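Comprar 2 pares de garras de mão ou esperar? Orçamento apertado

Elis Wogan
Publicado em 2019-04-03

Boas a todos. Somos uma equipa pequena (3 pessoas) e queremos começar a gravar demonstrações de arrumação de objectos pequenos, coisas de quarto e casa de banho, para depois treinar um braço. O braço só vem em setembro, se vier. Entretanto tenho 500 euros para gastar em garras de mão e acessórios e preciso de entregar a lista de compras.

O que eu queria saber:
– compro já dois pares ou um par e peças de reserva?
– as almofadas dos dedos gastam-se depressa? Convém meter logo no orçamento?
– vale a pena pagar montagem ou faz-se em casa?
– objectos para a mesa: compra-se um kit ou vai-se à gaveta?

O tipo de tarefa é este, duas garras, mesa redonda, caixa baixa, sacos de plástico, fitas e panos:

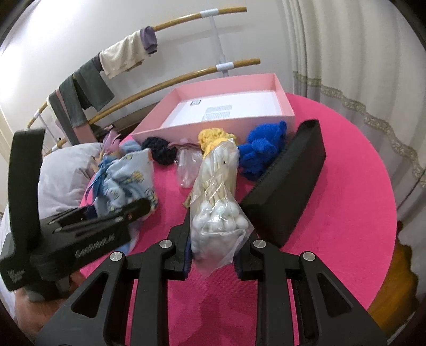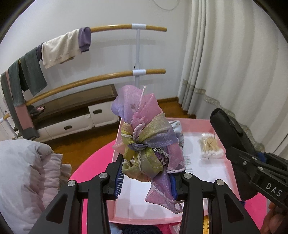 Pedi preço à Plarar e à Hokside. A Plarar responde depressa mas os portes são um disparate. A Hokside ainda nada. Obrigada desde já, tenho pressa.

3 respostas

Keegan Leclerc

Um par e peças. Não compres dois pares agora.

Passei por isto no ano passado. Compramos tudo a dobrar e o segundo par ficou na caixa meses, porque só havia uma pessoa a gravar de cada vez. Se são 3 e têm uma mesa só, vai dar ao mesmo. O que faltou foi miudezas: parafusos, almofadas, um cabo decente, cartões de memória. Parámos quase uma semana por causa de um parafuso de articulação que caiu ao chão e nunca mais apareceu.

Eu dividia assim:
– o par de garras, a fatia maior, sem discussão
– dois jogos de almofadas extra (pede a medida certa, as da Perron não serviram nas nossas e não aceitaram devolução)
– parafusos de reserva, um saquinho, custa nada
– cartões e um disco externo. Toda a gente se esquece do disco
– o que sobrar fica quieto até setembro, vais precisar quando chegar o braço

Almofadas: gastam-se sim, mas depende do que agarras. Plástico liso e tecido, pouco. Quando passamos a coisas com arestas foi outra conversa. Troca as duas ao mesmo tempo, senão um lado agarra mais que o outro e as gravações ficam diferentes entre si.

Montagem faz em casa. Uma tarde e uma chave boa. Ah e confirma se o preço da Plarar é por unidade ou por par, a mim enganou-me.

Jade Lemieux

gaveta. não gastes dinheiro em kits

Aarti Khurana

Concordo com o Keegan quase em tudo, menos na parte do segundo par. Se a tarefa é a duas mãos e uma das garras avaria, acabou o dia. Eu pedia pelo menos uma garra avulsa, se o fornecedor vender assim. A Trumwood vendia, não sei se ainda vende, liga em vez de mandar email.

Sobre os objectos: a gaveta serve para começar, mas compra repetidos do que for descartável. Sacos de cotonetes, por exemplo. O plástico fica amarrotado ao fim de muitas pegas e deixa de se portar como um saco novo. Compra vários da mesma marca de uma vez, que as embalagens mudam. Fitas de organza idem, desfiam. Panos e peluches aguentam bem, lava-se e pronto.

Duas coisas que não vi na tua lista:

Portes e alfândega. Pede a cotação já com tudo. Os teus 500 encolhem muito se vier de fora e ninguem te avisou do IVA.

Horas de pessoas. Não sai deste orçamento mas alguém vai perguntar. Nós apontamos para 500 gravações antes de olhar para resultados e o que custou mesmo foi o tempo a repor a mesa entre uma e outra. Põe isso no plano, nem que seja numa linha.

Se a Hokside não responder até ao fim da semana eu avançava sem eles.

Elis Wogan

Obrigada aos três! Fica um par mais uma garra avulsa se a Trumwood tiver, almofadas, parafusos e disco. Cotonetes compro no supermercado logo à tarde. Keegan, era por unidade. Bem visto, ia pedir errado.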